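The Drastbridge Letter
January

From my desk: the year of the short list

Happy January, everyone! I hope you all got some rest and that whatever was lurking at the back of your fridge has been dealt with. Mine was a jar of red cabbage from before Thanksgiving, and I'd rather not say more than that.

I promised last month that I'd write something about paper planners, after a bunch of you wrote in to ask what I use and whether I really do stick with it (yes, mostly, with a big gap every August). So make yourself some coffee, this one runs a little long.

I've been keeping a planner since my first job, which was in the billing office at Larent. My boss there carried a fat green diary with a rubber band around it, and she could tell you what she'd had for lunch on any day going back to spring. I wanted to be her so badly that I went out at lunch and bought the same one. I filled in every line for two weeks and then I didn't open it again until the following year, when I needed the phone number of a dentist.

Since then I've tried the lot — the daily ones, the weekly ones, the ones with stickers, the one with a page for how much water you drank. Last year I bought a very handsome planner from Araújo with 137 pages of prompts before you even got to the calendar. What does your ideal morning look like? Who do you want to be in ten years? I answered the first few on New Year's Day in my best handwriting and felt wonderful, and by the middle of the month I was using it to press a flower.

What finally stuck is almost embarrassing to write about because it's so plain. I have a cheap spiral notebook. Every evening, after the dishes, I write down what has to happen tomorrow, and I stop at the bottom of half a page. The other half stays blank for things that come up, and boy, do they come up. If something gets carried over three evenings in a row, I have to either do it first thing or cross it out for good. I crossed out "learn to fold fitted sheet" in October and I have never missed it. 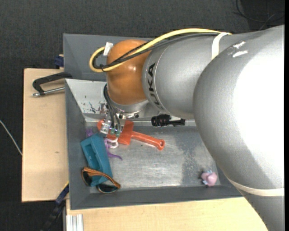
A KUKA arm over a gray bin.

Negin Khosravi wrote to me about this back in the fall and I've been meaning to share her trick ever since. She keeps two lists, one for home and one for work, and she's only allowed to look at one of them at a time. The home list lives on the fridge and the work list lives in her bag. She says the best part is that on Saturday she can't remember a single thing on the work list, and by Sunday night she's almost curious about it. I tried it for a week and kept cheating, but my sister picked it up right away and now she's unbearable.

Then there's Eduard Charvát, who many of you will remember from the letter-writing evenings. Eduard uses index cards, one errand per card, and he keeps the finished ones. He sent me a note to say he's closing in on 2,000 of them, all in shoeboxes under the spare bed, and that he sometimes pulls one out at random to see what he was up to. The last one said "return the ladder," and he has no idea whose ladder. (If you're missing a ladder, you know where to write.)

I asked him how he decides what gets a card, and he said anything he's thought about twice. I like that a lot. I've started using it for the notebook too, and it's cut out plenty of those little chores that sound urgent at four in the afternoon and are silly by supper.

A few of you asked about pens as well. I'm loyal to the plain blue ones from the Drevell stationery counter, the kind that come in a paper sleeve. I gave one of those fancy gel pens a fair try over the holidays and ended up with ink on my cuff, my chin and the dog. He's white, or he was.

So that's my whole system, half a page and a pen that behaves. If yours is nicer, or stranger, please tell me about it! I read everything, even if I'm slow to answer, and I'd love to run some reader notes in the next letter. I'm especially keen to hear from anyone who has gotten a teenager to write down anything at all. Mine keeps hers in her head, she says, along with the location of every sock in the house, and so far only one of those claims has held up.

One bit of housekeeping before I go. Planner swap is on Tuesday, 7 p.m., upstairs at the Drastbridge library. Bring the ones you never got past the second week, any year, used pages and all, and take home somebody else's. Last time I came away with a gardener's diary full of notes on slugs and it was the best thing I read all winter. Tea's on me, cookies are on whoever feels like baking.

Stay warm, and write soon!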